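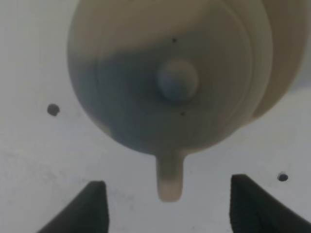

Bench notebook, Flovley packing room, January, a bit after 3 pm

Kettle's on and I've got a few minutes, so I'll get this down while it's fresh. We're still on the toy tea set job for the Drisidel order, 3,443 sets all up, and the plan is for the arm to do the placing while we do the checking and the boxing (and the talking, which I gather is staying with us, thank goodness!).

I sat with the afternoon crew for a good while today, and what they mostly wanted to know was who decides the pace. Fair question. When you lay out sets by hand you slow down when your shoulders tell you to, and I'd hate for us to lose that. So we've agreed the person at the bench starts each round.

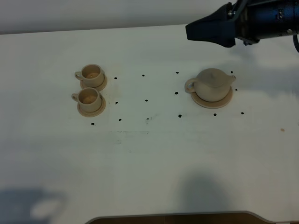 The other thing is rotation. I've pencilled in 37 minutes at the arm and then a swap, which is an odd number, I know, but it fits between the Grarix deliveries and lets everybody have a proper cuppa. Two of the packers have asked to learn the teaching side, moving the gripper through its positions and saving them, and I'm really chuffed about that. I want their names on the training sheet before the next order comes in, and their pay grade looked at too.

Still to do: ask about lower stools, and move the labels closer to the boxing end.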